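The pleasure of a plain white bend

Sarahí Olvera can spend a whole lunch hour talking about elbows. The plastic kind, I mean, the curved pieces that turn a pipe round a corner and then vanish behind a cupboard for thirty years. She runs the parts counter at Montes, where the stock list stands at 822 fittings, and she knows a surprising number of them by feel.

"Pick one up," she told me, and of course I did. A good bend is a lovely thing to hold! It has a fat, smooth belly and a soft matte skin, and the light slides round it the way it does round an eggshell.
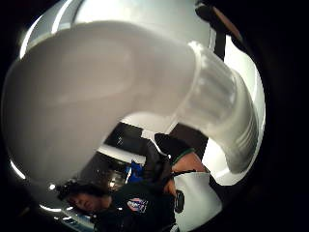 What won me over, though, was the ribbing. Run a thumb along a ridged collar and you start to see why people who fit these things for a living get so particular about them. Ximena Aguirre, who has been plumbing since she left school, likes shallow ridges with a rounded edge (kinder on cold hands, she says) and will drive across town to get them.

She took me to a house in Drundo where she was halfway through a utility room, with the pipework still on show. I loved it. Big pale curves against white walls, each one swinging off into a straight run. The owners were planning to box it all in, and Ximena had been quietly talking them out of it.

By the time I left they had agreed to keep one corner open, the one beside the back door, where the morning sun comes in.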